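Tunmont Blanket Library: Frequently Asked Questions

Print this page | E-mail this page

Who can borrow a blanket?
Anyone with a Tedgate or Nurngate address. Bring something with your name and street on it. You don't need to sign up ahead of time.

How long can I keep it?
Up to 26 days. Call the desk to renew once. From November on, renewals depend on how many people are waiting.

What do you have?
Over 700 blankets in wool, cotton and fleece, in twin, full and queen. The tag in the corner gives the fiber and the size.
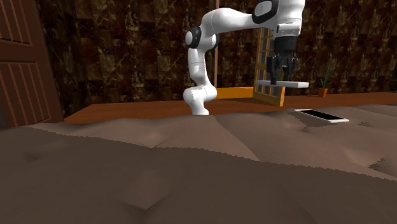 One borrower from Nurngate wrote that a queen wool was too heavy for her in the end, and that two thin cotton ones worked better on the same bed. You can swap at any time during the loan. The clock doesn't start over.

Do I have to wash it before I return it?
No. Shake it out, fold it and put it back in the bag. Please don't put wool in a dryer.

What if it gets torn or stained?
Tell us at drop-off. Small tears are mended free. A lost blanket costs $61.

Can I donate one?
Yes, if it's clean and has no holes. We can't take electric blankets or comforters.

Page updated 03/08/2024

This site uses cookies. Accept | Settings

Contact: Tunmont Blanket Library, 1254 Tsao Street, Tedgate | Copyright Tunmont Blanket Library | Back to top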